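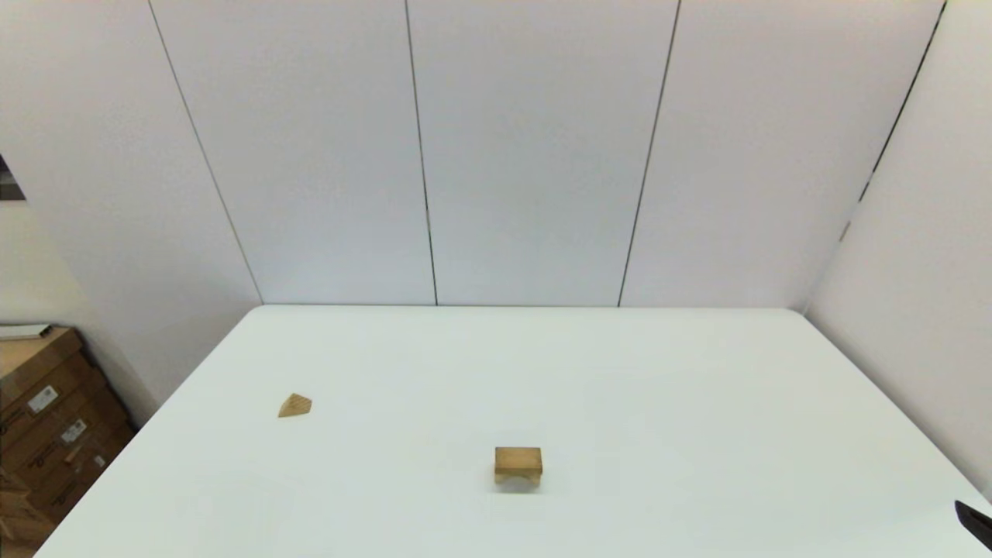
Holz, das klingt: Wie Form und Maserung den Ton eines Klangstabs verändern

Projektbericht von Kulsoom Kakakhel und Sidra Kazmi
Seminarkurs Physik und Musik, abgegeben am Freitag, 10. Januar 2020

Wie wir auf das Thema gekommen sind

Sidra spielt seit der Grundschule Xylophon und hatte zu Hause ein altes Instrument, bei dem ein Stab gerissen war. Der Ersatzstab aus dem Baumarkt sah fast genauso aus, klang aber dumpf und viel zu tief. Warum? Aus dieser einen Frage ist unser ganzes Projekt geworden, und wir hätten nie gedacht, wie viel in so einem Stück Holz steckt!

Wir wollten wissen, wie Länge, Dicke und Holzart den Ton bestimmen und ob man einen Stab mit Schulmitteln so genau stimmen kann, dass er in einer Gruppe mit anderen Instrumenten gut klingt.

Ein bisschen Theorie

Wenn man einen Stab anschlägt, biegt er sich sehr schnell hin und her. An zwei Stellen bewegt er sich dabei kaum. Diese Stellen heißen Schwingungsknoten und liegen jeweils bei etwa 22 Prozent der Länge, vom Ende aus gemessen. Dort muss man den Stab auflegen, sonst dämpft man ihn.

Die Tonhöhe hängt stark von der Länge ab: Halbiert man einen Stab bei gleicher Dicke, wird die Frequenz viermal so hoch, der Ton steigt also um zwei Oktaven. Ein dickerer Stab klingt höher, ein dünnerer tiefer. Die Breite spielt für den Grundton dagegen fast keine Rolle, was uns beide total überrascht hat.

Material und Aufbau

Die Schreinerei Rizvi in Jiditz hat uns Reststücke aus Fichte, Buche und Ahorn geschenkt. Daraus haben wir Stäbe mit 30 Millimetern Breite gesägt, den längsten mit 433 Millimetern. Als Auflage dienten zwei Schnüre, über einen offenen Kasten gespannt. Angeschlagen haben wir mit einem Filzschlägel, aufgenommen mit dem Laptop und einem kostenlosen Programm, das die Frequenzen als Kurve zeigt.

Jeden Stab haben wir mehrmals angeschlagen und den Mittelwert genommen. Beim ersten Durchgang lief im Nebenraum die Lüftung, den haben wir komplett wiederholt — das hat uns einen Nachmittag gekostet. 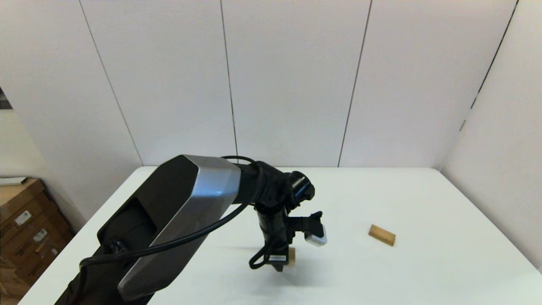
Ergebnisse

Unser längster Fichtenstab hatte einen Grundton von 169 Hertz, knapp über dem kleinen e. Der kürzeste Stab aus Ahorn kam auf über 1.000 Hertz und klang glasklar. Buche lag bei gleicher Länge immer etwas tiefer als Fichte, obwohl sie härter ist. Fichte ist im Verhältnis zu ihrem Gewicht sehr steif, und genau dieses Verhältnis entscheidet.

Am spannendsten fanden wir die Maserung. Ein Stab, bei dem die Fasern quer zur Länge verliefen, gab nur ein kurzes »Tock« von sich. Bei parallelen Fasern klang der Ton richtig schön nach.

Stimmen mit der Feile

Nimmt man in der Mitte der Unterseite Holz weg, wird der Ton tiefer. Kürzt man die Enden, wird er höher. Kulsoom hat dafür ein super Gefühl entwickelt: drei Striche mit der Feile, anschlagen, auf die Kurve schauen, weiter. Zwei Stäbe haben wir trotzdem zu weit ausgehöhlt. Beide sind jetzt tiefere Töne geworden, als geplant war, und stehen in unserer Sammlung ganz links.

Was wir noch ausprobieren möchten

Frau Clusel hat uns Resonanzröhren vorgeschlagen, wie sie unter einem Marimbaphon hängen. Erste Versuche mit Papprohren waren schon vielversprechend, der Ton wurde deutlich lauter. Außerdem möchten wir prüfen, ob die Luftfeuchtigkeit im Winter die Stimmung verschiebt. Dafür liegen drei Stäbe bereits im Keller und drei neben der Heizung, gemessen wird Ende Januar.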